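Unit 3: Settlement growth and surface water in the Clinach valley

Handout to be read before the field day. Bring the 1:25,000 sheet.

3.1 Setting

Clinach stands on a gravel terrace on the north side of the valley. The terrace ends in a short, steep bank, and the older streets follow the top of that bank. Below it lies the flood plain, which is crossed by the river Woltik and by two drains dug to carry water away from the lower fields. The bedrock is slate. It is almost watertight, so most of the groundwater used by the town is held in the gravel.

The first houses were built close to a line of springs at the foot of the terrace. Springs form at this level where water moving down through the gravel meets the slate and is forced out sideways. Students should be able to sketch this in section and mark the water table in both winter and summer positions.

3.2 The mill period

A weir was built across the Woltik above the town to feed the Plestirel mill. The weir raised the river by 3 metres and held back a long, narrow pond. Two effects followed. Gravel that had once moved downstream settled behind the weir, and the river below it, now short of gravel, began to cut into its own bed.

Bed cutting lowered the water table on the town side. Several shallow wells were given up, and the spring line moved down the slope. The old well shafts are still marked on the sheet with the letter W.

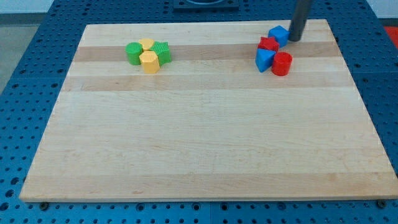
The pond itself filled slowly. Cores taken near the weir show fine silt over coarse gravel, with thin bands of sand that record single floods. The silt is thickest on the inside of the bend, where the water was slowest. By the time the mill closed, more than 40 per cent of the pond had become marsh.

3.3 Mosquera Road and the lower town

Housing spread on to the flood plain along Mosquera Road after the mill closed. The ground was raised with slate waste before building. Slate waste drains well when fresh but packs down under load, and the older plots have settled unevenly.

Raised ground also takes up room that flood water would have used. In the August flood the water stood deepest on the fields opposite the new houses - land that had flooded only lightly before. Compare the two flood outlines on the map extract and note where they cross.

3.4 Terms

Terrace: a flat remnant of a former valley floor.
Spring line: a row of springs at one level.
Made ground: land raised or filled by people.
Base flow: the part of river flow supplied by groundwater.

3.5 Work for the seminar

Draw a cross-section from the terrace to the far side of the flood plain, using 12 height readings from the sheet. Mark the slate, gravel, silt and made ground. Then write one side of A4 on the likely effect of removing the weir, covering the river bed, the marsh and the remaining wells. State which parts of your answer rest on the cores and which on the map alone.

Section 4 of the reader covers weir removal in slate valleys and should be read first.

Handout revised April 16, 2019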